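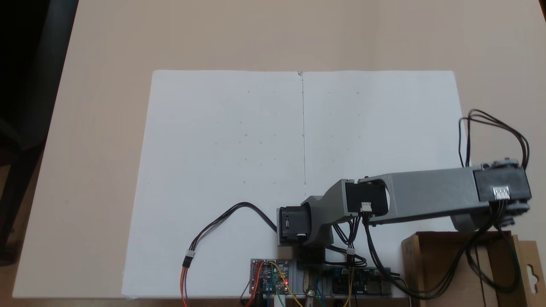 **PRESS RELEASE | Equipment and Purchasing**

**Ernov opens shared buying plan for small robot arms**

*Lerholm, June.* Ernov, the purchasing association for small workshops and technical schools in the Lerholm area, opens today a shared buying plan for table-top robot arms. The plan is called Ploris. It lets members order arms, motors, control boards and spare parts together, on one order and with one delivery date, and it gives them a common way to write the budget before they buy.

Members have asked for such a plan for a long time. Many of them wish to start with automation, but they do not have a machine hall or a technical department. They have a table, a power socket and a sum of money which must last the whole year. For these members a big industrial arm is too much. A small arm with 3D-printed parts and servo motors is a more suitable first step, if the purchase is well prepared.

Before opening the plan, Ernov sent a questionnaire to its members and received 311 answers. The most common difficulty was not the price of the arm. It was the costs that came later: a second power supply, longer cables, a replacement motor, a stand, and the working hours for putting all of it together. In many budgets these costs had no line at all. 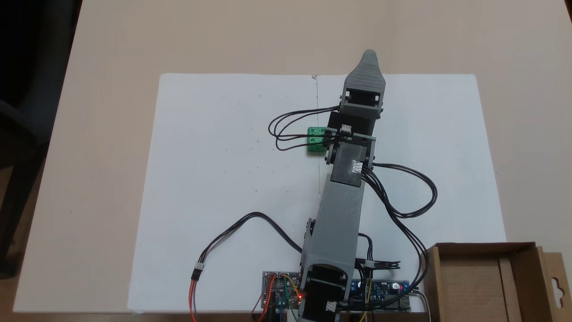 The budget form of Ploris therefore has separate lines for everything that stands beside the arm. Members fill in the arm first, then the electronics, then the wiring, then the work surface and the test objects. Some of these lines can be very small. A sheet of paper on the table and a green cube are enough for a first exercise in reaching and placing, and it would be a pity to spend the money on costly test parts in the first month. The wiring line should be treated with more care. Each joint has its motor and each motor has its cable, and the cables need free space on both sides of the arm when it turns. Ernov advises members to measure the table before they order, and to keep one spare cable for each type of connector.

The plan has two levels. The first level is for members who want one arm for learning and trials, with a budget of up to 2,000 euros including spare parts. The second level is for members who want several arms of the same type. For the second level, the smallest shared order is 10 arms, and members can join together to reach this number. The administration fee is 200 euros for each member at both levels. It is paid once and it is returned if the order is not placed.
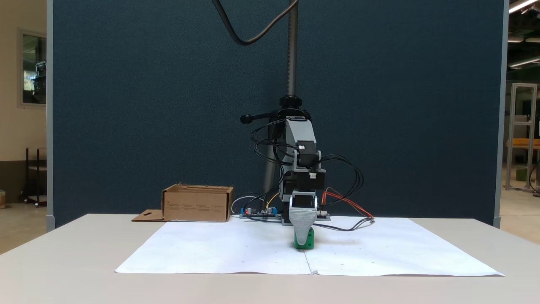
Lưu asked during the preparation whether it is wise to buy the gripper together with the arm, or to wait until the task is known, and said that in many workshops the first gripper is changed within the first year. Ernov has followed this remark. In Ploris the gripper has its own line and its own delivery date, so members can decide on it later and still receive the shared price.

The same rule is used for stands and clamps. Some members want to fix the arm to the table, others to a pole. Both ways can be put in the form, and a member who is not sure can leave the line open until the second meeting.

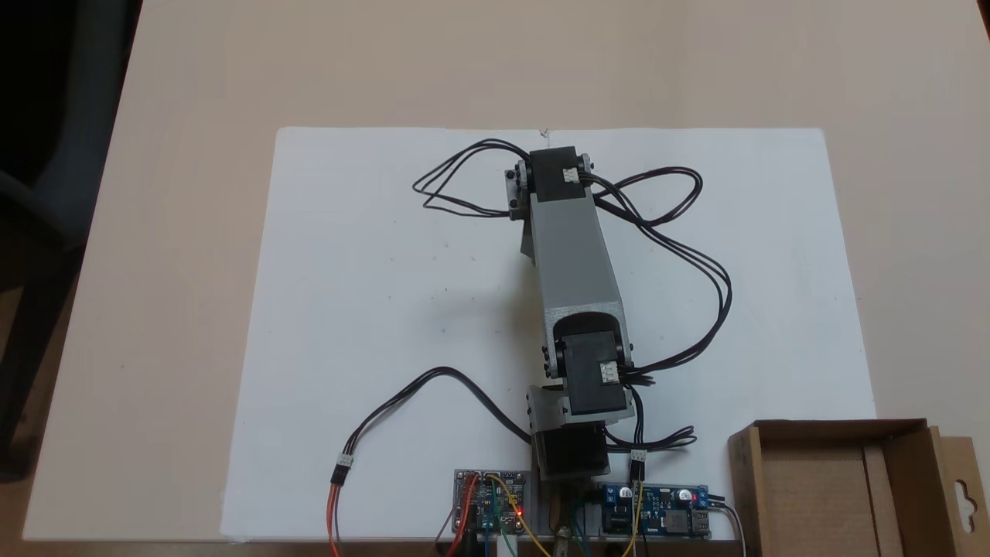 One member wrote in answer to the draft that the plan should say more about the years after the purchase, "for a motor is cheap, but a week without the motor is expensive". The final text has now a page on this matter. It asks members to set aside a part of the budget each year for motors, control boards and power converters, and to write down who will do the repair. It also asks them to note the type of every board in use, so that the spare part can be ordered on the same day.

**How to take part**

Members can ask for the budget form at the Ernov office in Lerholm. Workshops and schools that are not yet members may also ask for the form and read it freely, but they must join before an order can be placed in their name. Delivery dates are confirmed after the order is closed.

**Press contact**

Ernov, press office, Lerholm. Questions in writing are answered in English.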